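Venckus Credit Union, Wollcombe branch
Loan file and disclosure checklist, small consumer loans
Review date: 22 Feb 2019

1. Loan agreement signed on every page: Yes
Comment: Initials missing from the fee page in one file. Returned to the loan desk.

2. Total cost of borrowing shown before signing: Yes

3. Proof of income on file for loans over $700: Partly
Comment: Pay stubs from January accepted. One file holds a bank statement only.

4. Loan at or under the $900 branch limit: Yes

5. Late fee matches the posted schedule: No
Comment: Schedule says $18. Drakeo still prints $20 on the reminder letter. Correct the template before the next mailing. 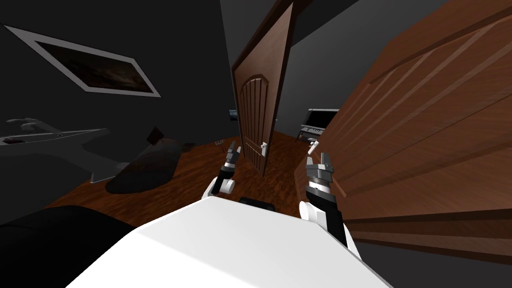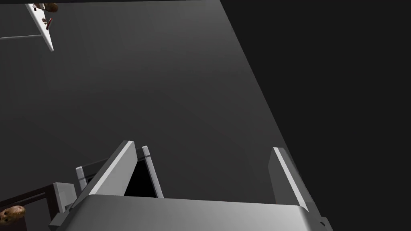
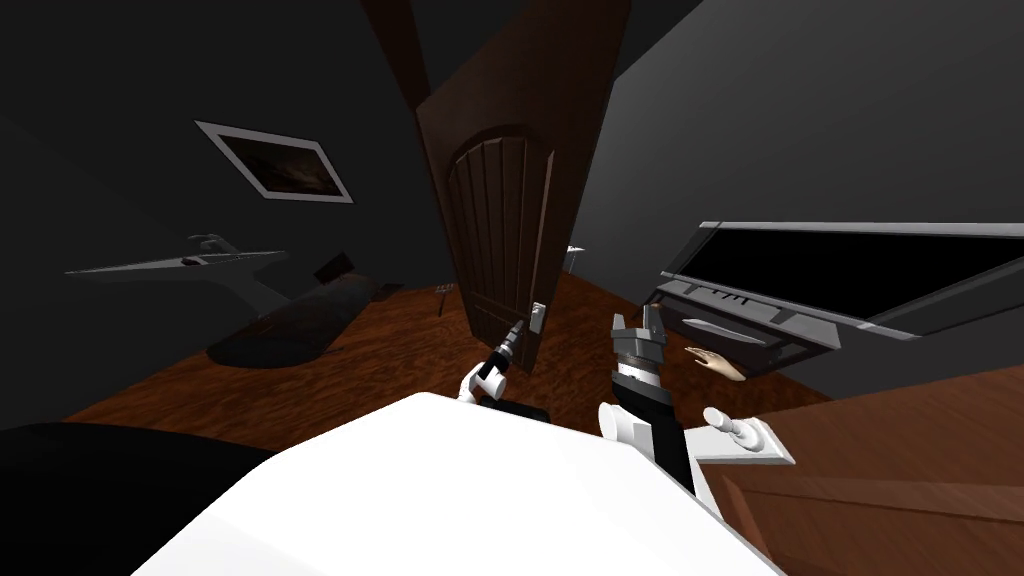 Sorkska replied that the $20 figure came from the old schedule and that no borrower was charged more than $18. They asked for item 5 to be marked as a letter error, with the fee itself passed. The mark stays at No until a corrected letter is on file.

6. Borrower given a copy of the repayment plan: Yes
Comment: Two plans had the due date written in by hand. Legible, accepted.

7. Privacy notice handed over and logged: Yes

8. Closed files moved out of the active drawer: No
Comment: Repeat item. Move them and initial the drawer log.

Open items: 3, 5, 8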